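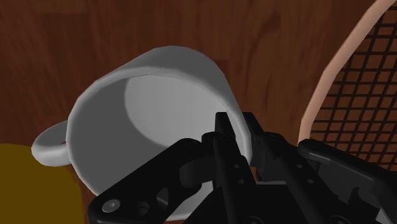 4.2 Erhebung der Demonstrationen

Alle Demonstrationen wurden in der Simulation Rilholm durch Fernsteuerung aufgenommen. Die bedienende Person führt einen Handregler, und die Lage des Reglers wird fortlaufend auf den Greifer übertragen. Insgesamt liegen 141 Demonstrationen vor, die von 2 Personen erzeugt wurden. Vor der Aufnahme hat jede Person 7 Übungsläufe gemacht, die nicht in den Datensatz eingegangen sind.

Für das Greifen von Trinkgefäßen haben wir keine feste Strategie vorgegeben. Koyama und Pacheco haben in einer früheren Arbeit mit dem System Tretance beobachtet, dass Bedienende bei einem liegenden Gefäß oft den Rand wählen, auch wenn der Henkel erreichbar ist. Diese Wahl ist für das Lernen nicht gleichgültig - der Rand erlaubt viele Griffwinkel, und die Streuung der Demonstrationen wird dadurch größer.

Abbildung 3: Simulierter Arbeitsplatz mit Roboterarm. Der Greifer hält ein weißes Gefäß am Rand über dem Tisch; auf der Tischplatte liegen ein Tennisschläger und weitere Gegenstände. 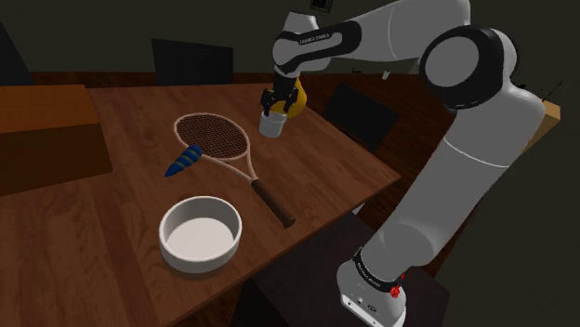 Warum wurde die Fernsteuerung dem Führen von Hand vorgezogen? Beim Führen von Hand braucht man einen realen Arm, den man anfassen kann, und ein solcher steht in einer reinen Simulation nicht zur Verfügung.

Die Aufnahmen wurden danach mit dem Werkzeug Ovdale in Abschnitte geteilt: Annäherung, Schließen der Finger, Anheben und Ablegen. Pausen am Anfang einer Aufnahme haben wir entfernt, Korrekturbewegungen dagegen sind erhalten geblieben.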